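The long lunch at Falico

Jul 15, 2018

Rain since six. Boots by the door, wet dog somewhere under the bench. I've driven 200 kilometres for soup and I'm already thinking I should have left earlier.

Falico is one street, a pub, a hall and a servo that shuts at noon. The hall is why you come. In July, when the paddocks are too wet to do anything useful with, the town eats lunch together, and lunch goes on until the lights come on outside. No bookings. Bring a bowl. They do run out of bowls.

Thitima Rungrueang has been cooking since before dawn. Three burners, one of them dodgy. She came down from Ilum 11 years ago to run the pub kitchen, stayed on after the pub changed hands, and took over the hall stove the winter the old cook's hip went. First lunch she did was pumpkin soup, because that's what was expected. Second one she put lemongrass and chilli in it. "Two people left," she says. "They came back for the bread, then they had the soup."

The pumpkins are all local. Greys mostly, a few butternuts, kept on racks in somebody's shearing shed with the stalks left on. She won't use one without a stalk – it goes soft from the top and you don't find out till you cut it. Roasted first, skin on, then scraped. Onions cooked down so slowly I went out, looked at the creek, came back and she was still stirring the same pot.

The creek is the Zundavar, brown and quick this week. People here talk about it the way other people talk about a brother in law. It took the footbridge one winter and the bottom fence at Galindo the winter after, and Galindo being the biggest place on the flat, everyone was roped in for the fencing. Thats how the lunches started, by most accounts. You can't send people home unfed after a day in mud.

Most accounts. There's another version with a funeral in it. I heard both before I'd got my coat off.

By one o'clock it's loud. Trestles end to end, kids underneath. Bread goes down the middle and gets torn, never cut. 100 rolls this morning, gone before the second pot. A man in a good jumper tells me the hall floor cost 978 dollars to fix and that it should of been less. His wife says it should have been more, look at it. I look at it. It slopes.

Then dumplings, which weren't on the board. Then a lemon pudding that had obviously been argued over. Tea out of the urn, too strong, milk in a jug with a saucer on top.

I asked Thitima whether she'd ever open a place of her own. She was scrubbing the big pot, sleeves up, didn't stop. She's had offers, one from the city, one from a bloke who wanted her to do the lemongrass soup in jars. Labels and everything. She said she'd think about it and then she went and did the potatoes.
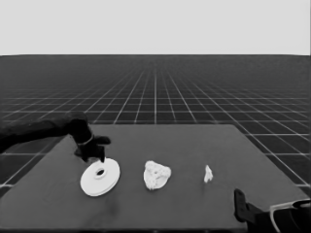
The jars might still happen, she says. Next winter, maybe, if the bloke sorts out the lids. In the meantime there's a tub of soup on my passenger seat with the belt round it, and it's still raining, and I've missed the servo.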